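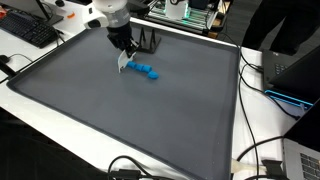

What is the least you need to train a policy that cuts soft dough with a scraper?

One arm with a parallel gripper, a flat tool it can hold firmly, a tray, and a set of demonstrations that all follow the same rules. We used 265 demonstrations for the version described on this page.

Preparing the dough

Roll the dough into a rope by hand and lay it in the upper half of the tray, clear of the rim. Don't smooth it. Lumps are fine, and the policy does better later if it has met them in training. Change the angle of the rope each time. In our first set, recorded in August, every rope pointed the same way, and the policy missed anything laid crosswise.

Put the tool in its stand with the markers facing out. The arm has to pick it up at the start of each run, so keep the stand off the spot where you plan to cut.

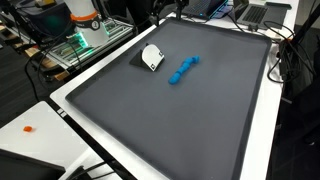
Dough laid diagonally, tool in its stand.

Recording

Hacer Sönmez and Kári Hafþórsson recorded our set in turns, with these rules:

1. Grasp the tool near the middle of its top edge.
2. Come down over the rope with the blade across it, never along it.
3. Press until the blade meets the tray, then wait 2 seconds.
4. Slide the blade a short way to part the pieces, then lift.

Step 3 matters more than it looks. Without the wait, the policy learns to lift early and leaves a thin strip of dough joining the halves. Throw out any run where the tool slips in the jaws — a bad grasp teaches a bad cut.

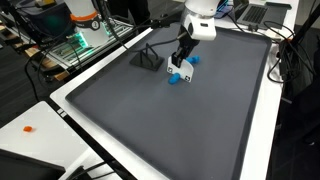
Blade down, with dough on both sides of the plate.

Training and checking

Save the runs in Gristik format and train on the overhead view plus joint positions. Ours took up to 60 hours on one machine. Ikechukwu Ekwueme stopped it at checkpoint 2055, where the held-out error had gone flat.

Test on ropes you rolled that day. Older dough dries out and drags along with the blade, and the results won't compare. Score a cut as good only if both pieces can be picked up separately.

Questions about the file format go to Lucinda Pettigrew. The page was last changed 4/8/25.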